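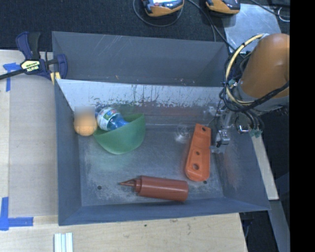 Does a person teaching a robot to pick from a bin do better by moving the arm by hand or by driving it from a distance?

By hand is quicker to learn, but the people in our study gave cleaner demonstrations by remote control once they had practised.

4. Collecting the demonstrations

4.1 Workspace and objects

All demonstrations were given at one station, set up in the Condori workshop. The bin is a grey metal one with a sloping divider, and it had been in use for other work before ours. We kept it as it was. The worn floor gives uneven reflections, and we wanted the recordings to include them.

Figure 3. The bin during collection, with five objects in the front compartment and the arm reaching in from the right. The gripper is close to the orange part with three holes.

Objects were drawn from the Wurero set, which has 20 items in all. Most are household things and a few are loose plastic parts. Before each demonstration the operator's assistant tipped the objects in from a tray and did not arrange them further. Some therefore ended up leaning on one another, as the bottle does on the green bowl in Figure 3. Others came to rest near the divider or the side wall, where there is less room for the fingers. If an object landed in the rear compartment it was taken out and dropped again in the front. The bin was clamped to the table, and tape marks on the table beside it were checked at the start of each session.

4.2 Two ways of showing the task

In the first condition, which we call hand guiding, the arm was put into a low-stiffness mode and the operator held the last link and moved it. A foot switch opened and closed the gripper. The operator stood beside the table and could look straight down into the bin.

In the second condition, remote control, the operator sat at a desk facing away from the table and drove the arm with a Pliteck hand controller. The operator had two live views on a monitor, one from a fixed camera looking down at the bin and one from the wrist. Movement of the controller was scaled down by half when a side button was held. We told operators about the button but did not tell them when to use it.

The task was the same in both. The operator picked a named object, lifted it clear of the bin wall and held it still until a tone sounded. The object was then returned to the tray.

4.3 Operators and training

We recruited 14 operators from the building. None had controlled an arm of this size before. Each did both conditions on separate visits, and half began with hand guiding. Training was given by Lucero Cabrera, who used the same short script each time and then let the operator practise freely on a foam block until they said they were ready. We did not set a limit on practice. Two operators asked to go back and practise again after their first few attempts by remote control, and we let them.

4.4 What was kept

The sessions produced 233 demonstrations. We kept a demonstration if the right object was held at the tone and the arm had not triggered its force stop. After this check, 86 hand-guided demonstrations remained. The rest of the kept set came from remote control. Failed attempts were stored separately, with a short note on the cause, and were not used for training the policy in Section 5.

The commonest cause of failure under hand guiding was the operator's own arm. To reach an object near the far wall, people leaned across the table and pushed the link sideways without meaning to, and the gripper then met the divider or the bin wall. There was a second problem that does not show up as a failure. The operator's hands and sleeves appear in many of the camera images, often over the object being picked. We masked them where we could, but a policy trained on masked images still has less to go on at the moment that matters most.

Under remote control the usual mistake was depth. Operators stopped too high, closed the gripper on nothing and tried again. It was most common with objects lying flat, such as the squeeze bottle, and less so with the bowl, whose rim gave them something to judge height against. Retries were left in if the demonstration ended well. We considered trimming them and decided against it, as the recovery movements seemed useful to have.

Tall or tipped objects raised a separate difficulty in both conditions. A bowl on its side can be taken by the rim or pushed flat first, and operators did not agree on which to do. One operator changed method between visits. We gave no instruction on this point, so the kept set contains both, and the policy has to cope with two answers to what looks like the same question.

4.5 Recording

Joint positions, gripper state and both camera streams were logged by Modex and aligned by timestamp. In hand guiding the recorded command was taken from the measured joint positions at the next step. In remote control it was the controller target after scaling. These are different signals, and the hand-guided one is noticeably smoother at the end of a lift. We return to the effect of this on training in Section 5.2.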